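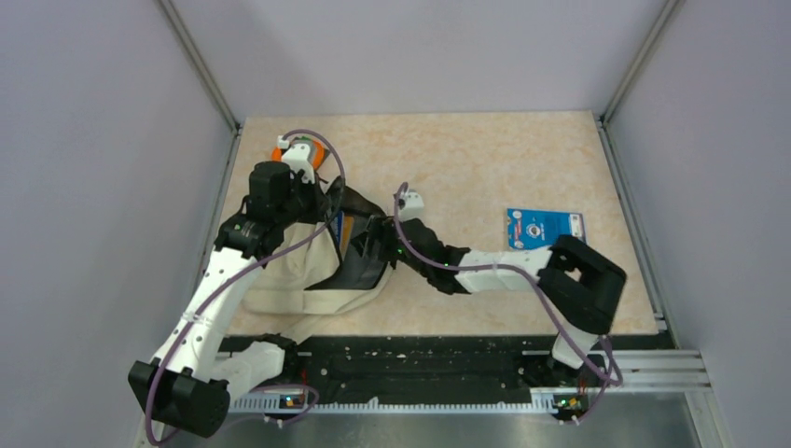
**Calari** is a ruined hill town above the Rada river, inhabited from antiquity until the late Middle Ages. The site is known mainly for its colonnaded street, its small theater and a large cistern which is still complete. Most of the visible buildings belong to the Roman period, although parts of the outer wall are older.

## Location

The ruins lie on a long limestone ridge, 145 meters above the river. The modern village of Morkanberg is at the foot of the north slope, and a paved road of 2 kilometers connects it with the lower gate. From the ridge one can see the river valley in both directions, and this view explains why the place was chosen. The south side is very steep and was never walled completely.

## History

The first settlement was a fort with a few houses inside it. Pottery found near the upper gate shows that people lived here before the Romans came. Under Roman rule the town received a regular street plan, a market square and a bath house. At its largest it had 2000 inhabitants, according to the estimate used by most writers.

An earthquake damaged the town in late antiquity. The theater was not repaired afterward, and its seats were taken for other buildings – several of them can be recognized in the walls of the church. The bath house was divided into small rooms, with ovens in two of them. In the following centuries the population became smaller, and the families moved step by step down to the river, where the fields were. The last written mention of Calari as a living town is a tax list, in which only six households are named.

## Main monuments

### Colonnaded street

The street runs from the lower gate to the market square and is 200 meters long. Its paving is well preserved in the middle part, with deep wheel marks. The columns on the east side were put up again during modern restoration. On the west side most of them still lie where they fell, and visitors are asked not to climb on them.

### Theater

The theater is built against the slope and has eleven rows of seats remaining. The stage wall stands only to the height of a person. A short inscription on the left entrance names a man who paid for the doors, but his family name is broken away.

### Cistern

The cistern is under the market square. It is cut into the rock and covered by stone arches, and the plaster on its walls is mostly original. A stair of modern steel leads down to a platform. The level of the water changes with the season and is highest in April.
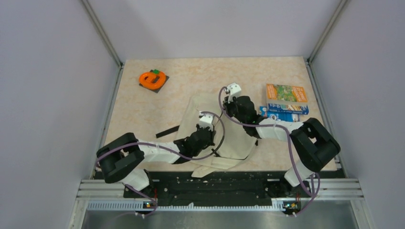 **Where did the water in the cistern come from?**

It was rainwater, collected from the roofs around the market square and led down through clay pipes. There is no spring on the ridge, and no aqueduct has been found.

### Church

The church stands at the highest point of the town. It has three aisles and a floor of simple mosaic with geometric patterns. For protection the floor is covered with sand during winter, so it can be seen only in the warmer months.

## Excavation and research

Travelers described the columns long before any digging was done. The first plan of the site was drawn by Corey Ellery, a surveyor who worked on the valley road and visited the ruins in his free time. His plan shows a second gate on the west side, of which nothing remains today.

Later excavation was directed by Fathima Bhuiyan. Her team cleared the cistern and the lower part of the street, and she published the inscriptions in two volumes. She also argued that the building called "the Palace" by local people was a storehouse for grain. This opinion is now generally accepted, but the old name is still used on the signs.

## Visiting

The entrance is at the lower gate, where there is a parking area and a small ticket office. The path to the church is uneven and has little shade. Finds from the site, among them lamps, coins and a marble head of a boy, are kept in the Sheikh House, a former merchant's home in Morkanberg. The same ticket is valid for both places.

## See also

- Rada valley
- Roman theaters
- Ancient water supply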